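Notas do orador — Desmontagem de torres de secretária: ordem de trabalho e pontos de perda

Sessão técnica de setembro, sala pequena da Bremwood. Khrystyna Marchuk faz a abertura e passa a palavra. Duração prevista: 45 minutos, perguntas no fim. Verificar o comando do projetor antes de começar.

Abertura (não ler, dizer por palavras próprias)

A palestra trata de torres de formato convencional, já fora de serviço, que chegam à bancada para recuperação de componentes. Ficam de fora os portáteis, os servidores de bastidor e os equipamentos compactos com fonte externa. O procedimento é o que usamos no projeto Drullow. A nomenclatura das etapas vem da folha de trabalho Edance, que será distribuída no final.

Perguntar à sala quem já desmontou mais de uma torre do mesmo modelo seguida. Quem o fez sabe que a segunda demora metade do tempo. Passar adiante sem comentar.

1. Preparação

Equipamento desligado da corrente, cabo retirado, botão de alimentação premido durante 5 segundos. Torre deitada, lado aberto para cima. A posição horizontal mantém a placa-mãe num plano estável e deixa todos os conectores acessíveis de cima. Com a torre em pé, a placa gráfica fica em consola sobre a ranhura e o peso do dissipador trabalha contra os parafusos.

Pulseira antiestática ligada ao chassis, num ponto sem pintura. Insistir neste ponto: a tinta isola. Na primeira série de trabalho havia pulseiras presas a painéis lacados, sem qualquer continuidade elétrica. Mostrar o multímetro se houver tempo.

Retirar o painel lateral e guardá-lo na vertical, fora da bancada.

2. Inventário visual

Antes de tocar em qualquer peça, identificar placa-mãe, fonte, unidades de disco, placas de expansão e memória. Registar o que falta. Uma máquina que chega sem processador tem de ficar anotada nesta altura, caso contrário a folha Edance atribui a falta à etapa 6 e alguém perde uma tarde a procurar a peça.

Observar também os trincos de cor. Em muitos chassis de marca, o azul assinala os pontos que abrem sem ferramenta. Convém não generalizar: uma ranhura ou um conector azul é apenas um conector.

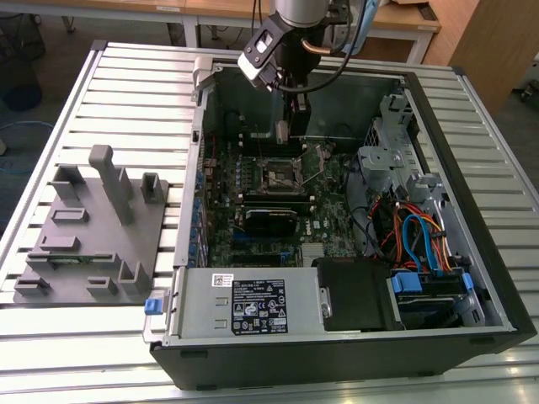
3. Cablagem

Começar pelos cabos de dados e de alimentação dos discos. Puxar sempre pela ficha, nunca pelo fio. As fichas SATA com patilha metálica exigem pressão na patilha antes da extração; sem essa pressão, o que cede é o corpo plástico do conector na placa, e a placa passa de reutilizável a sucata.

Seguem-se os conectores de alimentação da placa-mãe. O conector principal sai com um ligeiro movimento de vaivém no sentido do comprimento. O auxiliar do processador costuma estar perto do bordo, com pouco espaço para os dedos. Os cabos finos do painel frontal ficam para o fim e devem ser fotografados primeiro, se o chassis for para reutilização.

Nota para mim: alguém vai perguntar por que razão não cortamos os cabos. Resposta curta: uma fonte com cablagem cortada não volta a ser vendida como fonte.

4. Placas de expansão

Abrir o trinco traseiro do chassis, soltar a patilha da ranhura e levantar a placa na vertical, com as duas mãos. Na placa gráfica, a patilha fica muitas vezes escondida sob a cobertura do ventilador. Usar uma espátula de plástico. Não usar chave de fendas, porque a distância às pistas da placa-mãe é de poucos milímetros.

Acondicionar cada placa em saco antiestático individual. O empilhamento de placas sem separação foi a maior causa de rejeição no lote Mohammed — condensadores arrancados na face inferior, quase sempre junto ao contacto dourado.

5. Processador e memória

Memória: abrir os fechos das duas extremidades ou, nos modelos de fecho único, só o da extremidade móvel. O módulo sobe sozinho alguns milímetros.

Processador: retirar primeiro o dissipador, rodando-o ligeiramente para quebrar a aderência da pasta térmica. Só depois libertar a alavanca e levantar a moldura de retenção. O processador sai na vertical, seguro pelas arestas.

Um socket vazio com a moldura levantada é o estado mais vulnerável de toda a desmontagem. Nos sockets com contactos na placa, qualquer objeto que caia ali pode dobrar pinos, e a reparação só compensa em placas de valor elevado. Regra da bancada: socket vazio, tampa colocada de imediato. Se não houver tampa, baixar a moldura e cobrir com fita de poliimida.

6. Discos e fonte

Os discos montados em suporte plástico saem com o suporte. Separar depois, em bancada limpa. Todos seguem para a zona de apagamento com etiqueta própria, incluindo os que parecem avariados.

A fonte é a última peça antes da placa-mãe. Confirmar se está presa por parafusos, por trinco ou pelos dois. Não abrir a caixa da fonte em circunstância alguma. Fotografar a etiqueta regulamentar e transcrever a potência: no Drullow recebemos unidades de 700 W e de 1000 W com caixas exteriores idênticas, misturadas na mesma palete.

7. Placa-mãe

Contar os parafusos à saída e comparar com os furos de fixação. Se a placa resistir, há um parafuso esquecido, normalmente debaixo de um cabo. Levantar primeiro o lado oposto aos conectores traseiros e deslizar até estes libertarem o espelho.

Fecho

Distribuir as folhas Edance. Lembrar que a coluna de observações é de preenchimento obrigatório nas etapas 2, 5 e 6. Khrystyna recolhe as perguntas que ficarem sem resposta e envia-as com os diapositivos.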